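Hedside Lamp Handling Set: README

Last updated 2024-08-10. Maintained by Pierina Pellegrini.

What this is

Notes and recordings from a review of the Hedside wrist camera kit, sold by Wangate as an add-on for two-finger grippers. The review covers one job only: working with light bulbs and sockets on a tabletop. We bought the kit at list price and the seller had no say in the contents of this folder.

What is in the folder

The set has 2297 episodes in two groups, "approach" and "turn". Each episode is a short video from the wrist camera plus a log of joint positions and finger opening. Operator notes are in notes.csv, one row per episode. Some rows are blank — the operator had nothing to add.

A further 143 episodes were dropped before release for missing log data. Their numbers are listed in dropped.txt and have not been reused, so expect gaps in the numbering.

Camera view

The kit's camera looks out past the fingers, and parts of the arm and cabling show at the side of the picture. We left them in. If you crop, crop the copies and keep the originals, as the labels were made on the full picture. 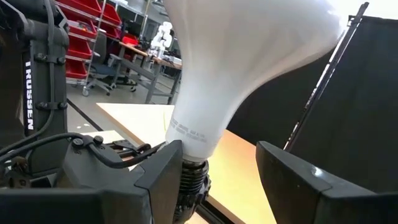
White reflector-style bulb over its black socket, with a gripper finger on either side.

Large bulbs take up much of the view at close range. The small printing on the neck is often too blurred to read, so do not use this set for text reading. Bright spots in the background can wash out completely. We ran the camera on automatic exposure throughout, and a fixed setting may do better in your room.

Review notes on the kit

Mounting took us one afternoon, most of it spent on cable routing. The printed guide from Wangate skips the step where the camera cable passes the wrist joint. Leave more slack than it shows.

The software installs cleanly on a fresh machine. On our older one it needed 2 tries and a manual driver update. Time stamps between video and log drifted by about 6 frames in the longest episodes; sync.py in the tools folder corrects this and should be run first.

Support answered our questions by email. The answers were correct but slow. For the money we would buy the camera mount again and write our own recorder.

Known problems

Episodes recorded in November use the old log format. The loader handles both, but the finger opening column has a different name.

The Herrera split is for training and the Porkville split is for testing. The names come from our storage drives and have no other meaning.

Corrections go to Pierina, with the episode number in the subject line.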